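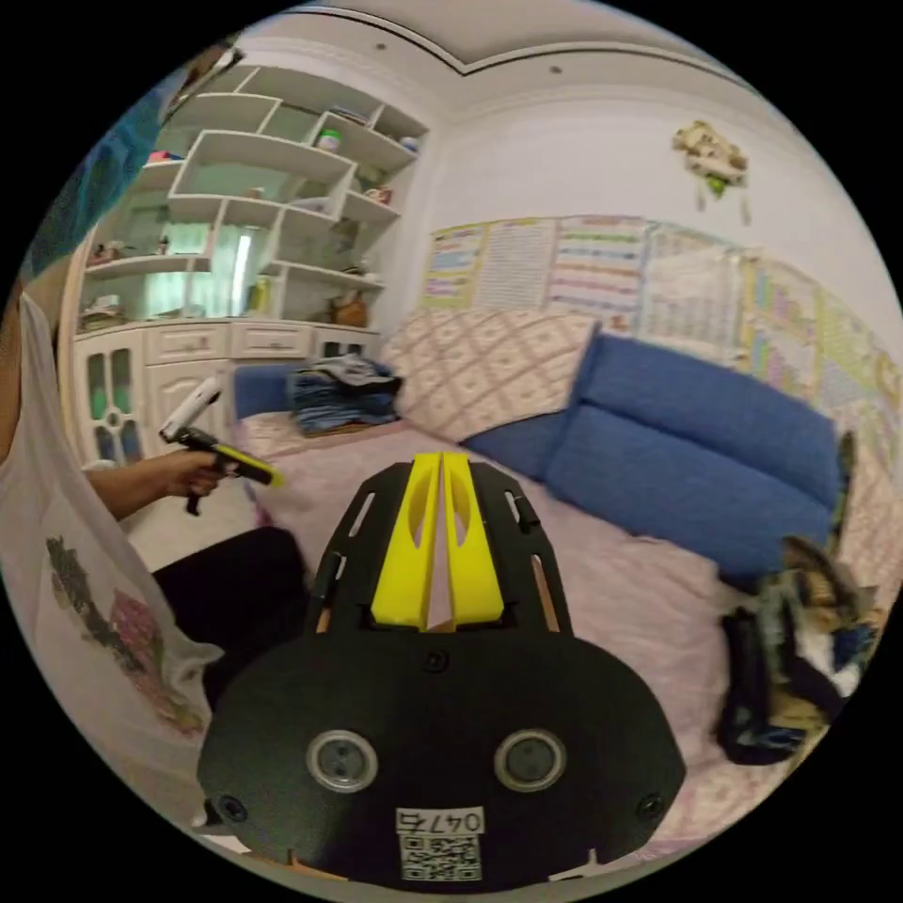 The electrolytic capacitor is the part that was replaced most often in both workshops, and for this reason the measuring procedure was written first for this part and only later extended to resistors and diodes. In the earlier work at Pemthorpe the technician wrote the value on the board with a pen. The ink was often removed when the flux was cleaned with alcohol, and two measurements of the same capacitor could not be connected afterwards. A printed mark on the outside of the unit is more stable. In Figure 3 the white label on the black housing has the number 0476 with a square QR code under it, so a person can read it and a reader can scan it. We used the same principle for the boards: a short number for the eye and a code for the Hikum database, with both always on one label. When the label would cover a ventilation hole or a screw, it was placed on the nearest free flat area, and the position was written in the record.

3.1 Order of the measurements

Each capacitor was first measured in the circuit with the power removed. This value is not exact, because other parts are connected in parallel and the meter sees all of them together. A small resistor across the capacitor can make a good part look leaky, and a second capacitor on the same supply line can hide the loss of the first one. However, the in-circuit value of the equivalent series resistance (ESR) is often useful already, as it is measured with a low test voltage which does not open the semiconductors. We therefore recorded the ESR in the circuit and the capacitance only after at least one leg was lifted from the board.

The order was the same at Pemthorpe and at Ciltville. The large capacitor on the primary side was taken first, then the small one near the controller, and at the end the output filter. In many appliance supplies the small one is the real cause of the fault. It has a low capacitance, it is placed near a warm resistor, and when it dries out the controller does not start or it starts and stops again with a ticking sound. Technicians who are new in this work usually look at the large capacitor, as it is easy to see and its top may be swollen. A swollen top is a clear sign, but a flat top does not say that the part is good -- several of the worst ESR values in our records came from parts with a normal appearance.

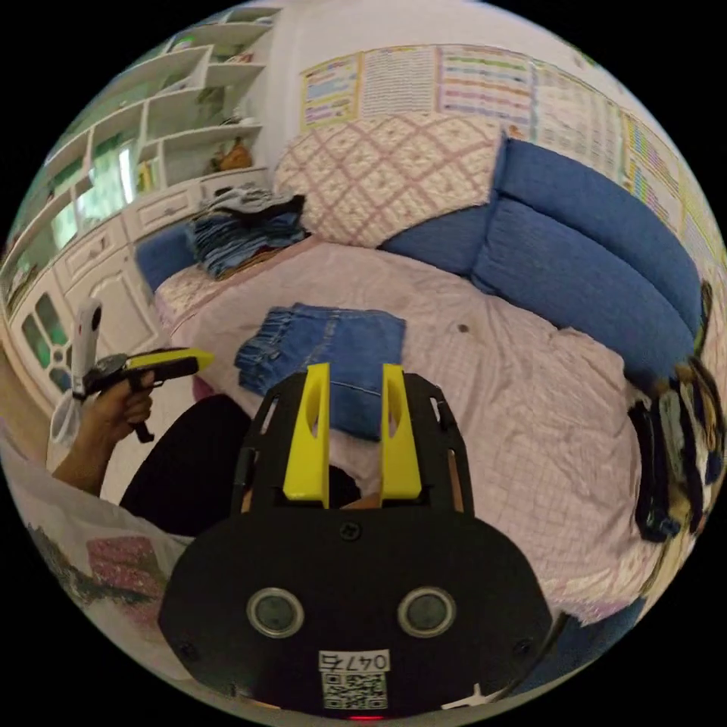 The limits for replacement were taken from the data sheet when one could be found. If there was no data sheet, a capacitor was replaced when its capacitance was more than 20 percent under the printed value, or when its ESR was more than 2 times the value of a new part of the same size and voltage. We know that this second limit is rough. The ESR of a new part is different between series, and a general purpose type can have a much higher value than a low impedance type with the same printing. For the output filter we compared only with new low impedance parts, also when the original type was not known.

In total 2,239 capacitors were entered in the database before the end of June. Every entry has the label number of the board, the position on the board, the printed value, the measured values and the decision of the technician. The decision was entered by hand and not calculated by the program. We wanted to see where the experience of the technician and the limits do not agree. The most frequent case of disagreement was a capacitor inside the limits which was replaced anyway, mostly beside a heat sink or under a layer of old brown glue. Such glue can become conductive after long heating, and then the board has a fault which looks like a bad capacitor but remains after the exchange. In the first version of the form there was no field for glue. It was added after the workshop at Ciltville reported boards which came back with the same complaint.

3.2 Replacement parts

Replacement parts were ordered by capacitance, voltage, temperature rating, diameter and lead spacing, in this order of importance. The voltage rating was allowed to be higher than the original, never lower. A part rated for 2,000 hours at its maximum temperature was accepted for positions away from heat, and for the position near the controller we asked for a longer life where the height of the case permitted it. The polarity was checked against the board printing and also against the copper side, as the printing was wrong on one type of board in our collection. After the soldering, the board was connected through a series lamp before it was given the full line voltage.

All meters were compared with the same set of reference parts at the beginning of each working period. For this comparison we used the Zwahlen set, which is kept in a closed box so that the leads stay clean. The contact resistance of the test clips had more influence than we expected. With oxidized clips the ESR reading of a large capacitor was clearly too high, and the result improved when the clips were cleaned and the zero adjustment was repeated. We recommend to make the zero adjustment with the clips closed on each other in the same way as they will be closed on the part.
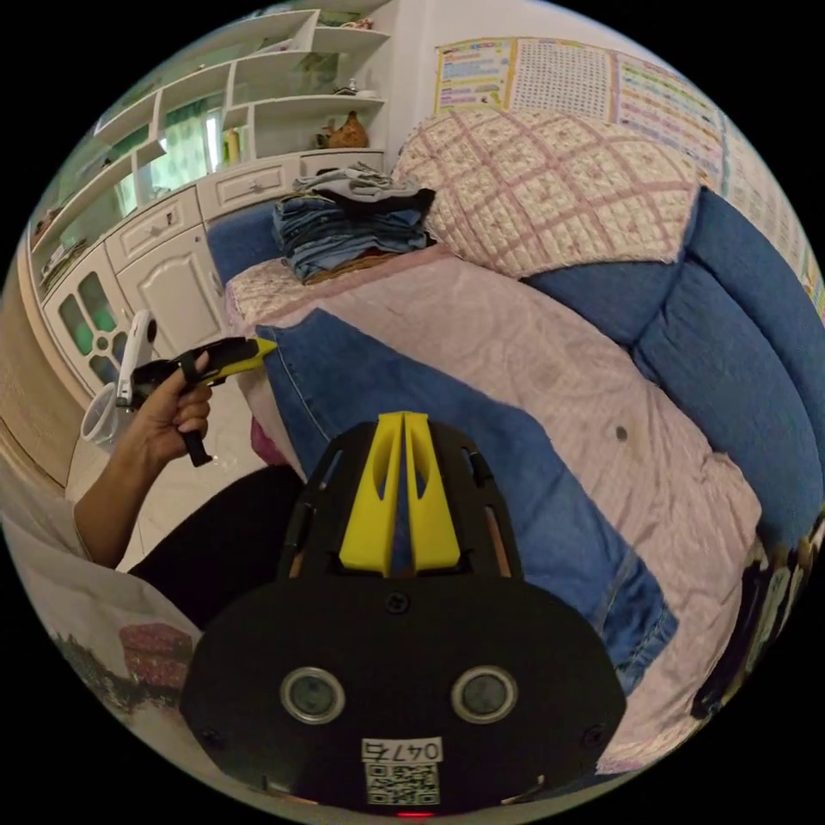
Must a capacitor be discharged before the in-circuit ESR measurement, if the meter has a protected input?

It must be discharged in every case. The protection is made for the meter and does not protect the person, and the primary capacitor can keep a dangerous voltage after the plug is removed. We used a power resistor with insulated leads and then checked the voltage with a second meter before the clips were connected. A screwdriver was not permitted for this purpose, as the high current can damage the part and the copper track.

3.3 Limits of the procedure

The leakage current was not measured in the first part of the study. For the filter positions this is acceptable in our opinion, but in timing circuits a small leakage can move the delay of the appliance without a visible change in capacitance or ESR. The records for timing positions are therefore kept in the Hikum database with a separate mark and are not included in the comparison of Section 4. Temperature is a further limit. All values were taken at room temperature, and a capacitor which fails only when cold can pass our test. When the complaint of the owner mentioned a cold room or a garage, the board was cooled before the measurement and this was written in the remark field.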